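Toy Library Reopens With Longer Hours and a Bigger Puzzle Shelf

September 2026

The Codance toy library opened its doors again on Wednesday morning after a month of closure, with new shelving, longer hours and a larger stock of sorting toys and puzzles for children under five.

The library, which lends toys in the same way a public library lends books, shut at the start of August so that the floor could be replaced and the whole collection could be checked. Families were allowed to keep what they had at home until the reopening, and no late fees will be charged for that period.

Maj-Britt Lie, who runs the library, said the closure had given staff the chance to go through the stock properly for the first time in years.

"We opened every box," she said. "If a puzzle had a piece missing and we could replace it, we did. If we couldn't, it went off the shelf. Parents have been very patient with us, but you shouldn't get home and find the star is gone."

The library now has 3000 items in its catalog. Shape sorters, stacking toys and peg puzzles are the most borrowed group, and they have been moved from the back room to low shelves by the front desk. Board games for older children have taken their old place. Outdoor toys are still kept in the side store and have to be asked for.

Sorters were also the group with the most missing parts. Lie said 83 sets were found to be incomplete. Most were repaired with parts cut to order by Prolamico, a local workshop, which matched each new piece to its hole and sanded the edges before sending it back. The rest were taken out of use. Some of the boards that could not be matched have been passed on to the Jusulix preschool for use in its craft room.

Dale Nguyen of Prolamico said the work took longer than he had planned for.

"The shapes look simple, but every maker cuts them a little differently," Nguyen said. "An oval from one set will not go into an oval on another. We ended up tracing each hole on paper and working from that."

Under the new lending rules, sorters and puzzles go out in cloth bags with a card listing the pieces. Borrowers are asked to check the contents against the card before they leave and again before they return the bag. A lost piece should be reported at the desk, and there is no charge for the first one. Boards and blocks should be wiped with a damp cloth and left to dry before they are packed. They should not be soaked or put in a dishwasher.

The loan period for small toys stays at three weeks. Large items, such as play kitchens and ride-on toys, can be kept for six weeks if no other family is waiting. Each household may now borrow up to 12 items at a time, twice the old limit.

Agnes Sandberg, who came to the reopening with her two-year-old son, said she was glad to see the sorters near the door.

"He goes straight for them," she said. "Last spring we had one with only four holes, and he was finished with it in a week. I want something harder this time, but I don't want to buy one just to find out if he likes it."

Staff can help parents choose a sorter to suit a child's age. Lie suggests starting with a board that has a few plain shapes, such as a circle and a square, and moving up when the child can place those without help. Boards with nine or more holes tend to suit children who already turn a piece in the hand to make it fit. Slots and ovals usually take the longest to learn, she said, and a child may be happy to use only part of the board for a while.

The new floor and shelving were paid for with money from the town's family fund and a grant of $2000 from the Rondonuwu Foundation. Ottar Hellström, who handled the grant for the foundation, visited on Wednesday and said he hoped other towns would look at the lending model.

A play session will be held every Saturday at 10 a.m., starting this week. Children can try out toys from the sorting shelf before their parents decide what to take home. The sessions are free and there is no need to sign up, but children must have an adult with them. Coffee will be served in the back room.

The library is now open Tuesday through Friday from 9 a.m. to 6 p.m., and on Saturday from 9:30 a.m. to 1 p.m. It was previously closed on Tuesdays and shut at 4 p.m. on other weekdays. Returns can be left in the bin by the side door outside those hours, except for large items, which must be handed in at the desk.

Membership is free for families who live in town. New members should bring proof of address and fill in a form at the desk. Roald Hovland, who looks after the catalog, said the online list will be updated by the end of the month. Until then, the printed list at the front desk is the correct one, and staff can look up an item by phone during opening hours. 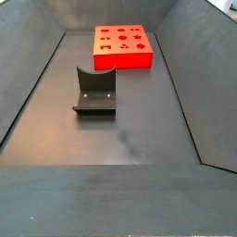

A red shape sorter with nine holes in three rows.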